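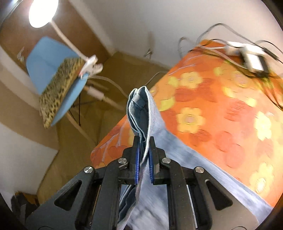
The phone was a Pristora 311, silver, with a stubby antenna my sister said looked like a thumb, and in September 2002 it had my father's voice on it for the last time anywhere.

He'd left the message in August, four days before the heart thing. It was not a great message. He was calling from the lumberyard and you could hear a saw behind him, and what he said was, "Hey, it's Dad, I can't find the stupid ladder, did you take the ladder? Call me." Then a long bit of saw, because he never did learn to hang up, and then "okay" to somebody who wasn't me.

I had taken the ladder. It was in my garage the whole time.

Now, most phones back then kept your voicemail on some computer at the phone company, but the 311 had this answering machine thing built in (it was the big selling point, there was a whole commercial with a guy on a canoe) and it saved messages right there on the handset. It held five. When a sixth one came in it just wiped the oldest and didn't say a word about it. I had Dad, two from work, one from the dentist and one from my sister singing. I could have deleted the dentist, sure. But the delete button and the play button were the same button, and it depended on how long you pressed, and I had gotten so scared of pressing it wrong that I quit touching the thing at all. I kept it switched off in a sock. I bought a cheap phone for actual calls and gave everybody the new number, and I still lay there at night thinking the dentist might have the old one.

What I needed was the cable and the disk. There was a program called Flutitz that came with the more expensive model, and if you plugged the phone into your computer it was supposed to copy everything over, phone book, messages, recordings, all of it. I had the cheap model, so no disk. I called the Pristora help line and waited through a lot of pan flute, and a very nice man told me the cable kit was 60 dollars and discontinued. I asked which one. He said both.

So I drove to Clegg, on Dillgate Road, on my lunch hour. If you never went to Clegg, it was a phone and pager store in half of what used to be a carpet place, and it still smelled like carpet. They had a bin of loose chargers by the door with a sign that said NO DIGGING, and there was always someone digging.

The woman at the counter had reading glasses on top of her head and another pair on her face. Her tag said Lorna Shearer, both names, like she was running for something.

"I need the Flutitz cable for a 311," I said.

"No you don't," she said. "You need the disk too. Cable's no good without the disk."

"Okay, the disk too."

"What version of Windows?"

I didn't know. I said the one with the hill. She wrote something down on the back of a receipt, and it took her a while, and I remember thinking she was writing a full sentence about me.

"What are you trying to get off it?" she asked. "If it's phone numbers, I'll be straight with you, get a pencil. It'll take you twenty minutes and the program crashes at the letter M."

I said it was a message. She waited. I said it was from my dad, and then I did a thing with my face I'd been managing not to do at work, and she took off one pair of glasses and looked at the ceiling for a bit, which was decent of her.

"Is it charged?" she said.

It was not. It had been in a sock for three weeks.

"Good. Don't charge it yet. The second it wakes up it's going to look for the network, and if somebody's called, there goes your oldest." She held her hand out. I took the sock out of my purse and handed it over, sock and all, and she didn't comment on the sock.

She had me come around behind the counter, through a door, to a back room where there was a beige computer with its side off. She said the room had a metal roof and metal walls on three sides and the carpet people used to complain they couldn't get a call in there to save their lives. "Best place in town," she said. She plugged the phone into the wall and into the computer, and we stood there watching that little silver thing light up and hunt for a signal. One bar came up. I think I grabbed her arm. Then it went away again and the screen said NO SERVICE, and I have never been so happy to read two words.

Flutitz opened. It had a picture of a flute on it, winking. It found the phone, then lost it, then found it and called it a printer. Lorna Shearer swore at it in a low, friendly way, like you'd talk to a horse. She pulled the cable out, blew on it, put it back in, and a gray bar started creeping across.

At the halfway mark it stopped. It stayed stopped for so long that I read everything on the walls back there, including a fire notice and a calendar from a tire shop. I said, "Is it stuck?" and she said, "It does this," and I said, "Does it get unstuck?" and she didn't say anything to that.

Then it jumped straight to the end and there were five files in a folder. They were named 1 through 5. She asked if I wanted her to step out, and I said no, so she clicked on number 1.

It was the dentist. I'd had the order wrong the whole time. All those nights, and the one that would have gone first was a reminder about a cleaning.

Dad was number 4. Through the computer speakers the saw was louder than he was, but there it all was, stupid ladder and everything, and the long part, and the "okay." Lorna Shearer let it play clear through to the click.

"Did you take the ladder?" she said.

"Yes," I said.

She burned it onto two CDs, one for me and one for my sister, and she wrote DAD LADDER on both in green marker. I asked what I owed her, and she looked at the receipt she'd written on before and said four dollars for the CDs. I had 400 dollars in my checking account and would have given her the whole thing. I gave her a five and she made me wait for the change.

I was an hour late getting back to work. I called my sister from the parking lot on the cheap phone and told her to come over after supper, and to bring something to play a CD on, and she said, "Why, what is it?" and I said it was about the ladder.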